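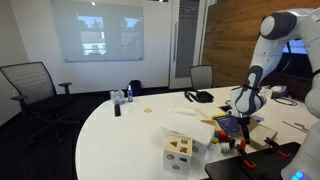
¿Por dónde se empieza a ordenar una mesa de reuniones llena de cosas? Por lo más pequeño, que es lo que se pierde.

Llevo desde mayo con la sala grande de Padgate y he ido apuntando lo que funciona. Lo pongo en un hilo por si le sirve a alguien con una mesa parecida.

1. Los bloques de colores van los primeros. Rojos, amarillos, azules: todos al mismo sitio. Si se dejan para el final, acaban debajo de una carpeta o en el suelo.

2. El cubo de madera de encajar formas se queda en la mesa hasta el último momento. Pesa poco pero abulta, y si lo metes pronto en una caja ya no cabe nada más. Antes de guardarlo lo giro para ver si tiene piezas dentro.

3. Las cajas blancas con tapa son lo más útil que hemos comprado. Las pedimos a Sisetti, 29 euros el lote de 6. Cierran bien y se apilan. Las de cartón las voy retirando, porque con las solapas abiertas ocupan media mesa.

4. Etiquetas: una por caja y en el lateral, nunca en la tapa. Cuando apilas dos, la tapa de abajo no se ve. Parece obvio, pero tuve que rehacerlas todas.

5. El mando a distancia no se guarda con los juguetes. Tiene su sitio al lado del enchufe. La última vez que desapareció estuvimos 60 minutos buscándolo y apareció en una bolsa de tela.

6. El pulverizador, a mano pero lejos de los papeles. En una mesa blanca y brillante se nota todo: dedos, marcas de vaso, restos de cinta. Yo paso el paño cuando ya no queda nada encima — si limpias a trozos, quedan cercos.

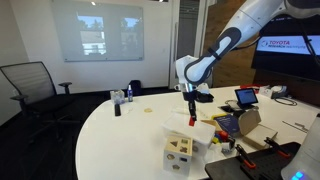
Gidey me contesta que ella lo haría al revés, primero lo grande y luego lo pequeño, porque así se ve antes la mesa y cansa menos.

Lo he probado. Se ve antes, sí. Pero luego hay que juntar las piezas sueltas por toda la superficie y a mí me lleva más tiempo. En una mesa pequeña igual compensa.

7. Las pinzas naranjas y negras las guardo juntas y cerradas. Abiertas se enganchan con los cables y con las asas de las bolsas.

8. Folletos y cuadernillos, de pie. Tumbados siempre les cae algo encima. Ahora uso un archivador de Telis que sobraba de otra oficina, bastante feo, pero aguanta.

9. Cables enrollados y con velcro. El de la tableta aparte, que es el que se pide siempre.

Me preguntabais por el armario. Sigue pendiente. El presupuesto que nos dieron era de 3000 euros y no hay dinero para eso, así que de momento las cajas van debajo de la ventana, en dos pilas.

Si alguien sabe de un armario de segunda mano con puertas correderas, que me escriba. El hueco es estrecho y con puertas normales no abre.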